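How do I split a shared workshop's electric bill without starting a war?

Asked by Ezequiel Herrero, 3 June 2023

Four of us rent one big room behind the old Casirell bakery and use it as a shared workshop. There's me (picture frames, badly), a guy who fixes bikes, a potter, and a man who restores radios and mostly drinks coffee. The rent is split evenly and has been since March of last year. Fine.

The electric bill was also split evenly, and that was fine too until the potter bought a kiln. The last bill was $1273. The one before it was a number I could say out loud in front of my wife.

She says an even split is what we all agreed to, and she's right, it's in writing, in my handwriting. The bike guy says he runs one light bulb and a radio. The radio, I should add, was sold to him by the radio man at full price.
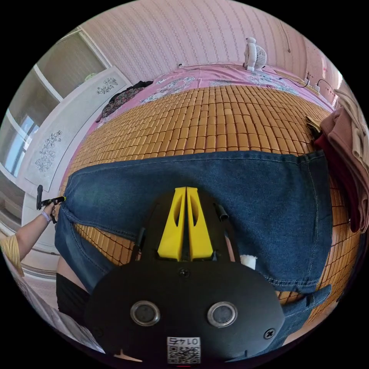 What I've tried so far

I suggested we each guess our own share and write it on a slip of paper. The slips added up to a little over half the bill. Then I asked the landlord, who said the room has one meter and he has one meter's worth of patience.

Is there a fair way to do this that doesn't involve me standing in the hallway with a clipboard? We all still have to share a bathroom.

Emrys Rosser

I kept the books for a studio called Soler for 12 years, so I've lived through your kiln. Two of them, in fact.

You want a submeter on the kiln circuit. A kiln that size should be on its own breaker already. If it isn't, stop reading and call an electrician. The meter reads kilowatt-hours, you write down the number on the same day the bill period ends, and you multiply by your rate. Use the full rate, with delivery charges and taxes rolled in, or you'll be having this conversation again.

Take the kiln's share off the top and split what's left four ways. Don't try to meter the coffee maker. I know you want to. Over a year it will come to less than the argument.

Check whether your utility has you on a time-of-use plan, too. Ours did, and we were firing at suppertime like royalty. Moving the firings overnight took a good bite out of the bill, and the potters complained for a month and then forgot.

As for the last bill, she agreed to a split and then changed what was plugged in. You all let her. I'd settle that one somewhere in the middle and put the new rule in writing. Maybe in someone else's handwriting.

Usska

just charge her per firing. we do 15 bucks a firing and theres a jar. is it accurate, no. does anyone fight about it, also no

Primora_Pete

Had the same problem and moved out. Electric is very reasonable in my garage. My wife would like the car back in it.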